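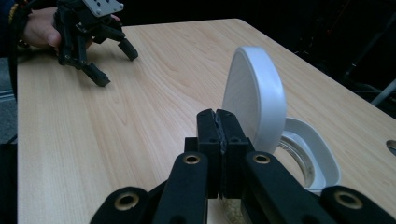

Can a small bakery get a bank loan with only 14 months of accounts?

Posted by Eylül Canpolat, Clorcombe

I run a little bakery in Clorcombe and I'd like to borrow £3,000 for a second oven before the spring markets start. The bank wants two full years of accounts and I've only got 14 months. I've never missed a payment on anything, and I do have a regular order from a café in Utstead, if that counts. Is it worth applying anyway or should I be looking somewhere else?

3 answers

Berkay Türkmen
It's worth a try, but I'd ring your local credit union first. Plenty of them lend to sole traders, and for a sum like yours they tend to look at how money moves through your account more than at how long you've been going. I was in much the same boat when I started my upholstery business, and the bank hardly looked up from the form! The credit union asked for 6 months of statements, a page on what the money was for, and a rough forecast of what I'd be taking once I had it. A lovely woman there went through it all with me over a cup of tea and pointed out that I'd forgotten my own van insurance (very embarrassing). You may have to join and save a little before they'll lend, so do ask about that early. I'd get something in writing from your café too, even a short email saying what they order each week. And please don't send off lots of full applications at once, as each one can leave a mark on your credit file. Ask for a quote that only uses a soft search. Best of luck with the oven, Eylül.

estside_mo
depends on the bank. mine said no at 18 months, my sister's said yes at 12

Okafor
Have you thought about leasing the oven? I pay mine off over 26 months and the supplier deals with repairs. It does cost more in the end, around a fifth more in my case, and you need to read the part about what happens if you want out early. Some suppliers will also want a personal guarantee, so ask before you sign. The enterprise desk at Utstead library is open on a Tuesday morning if you want somebody to look over the paperwork with you, though it was shut for most of February so ring ahead.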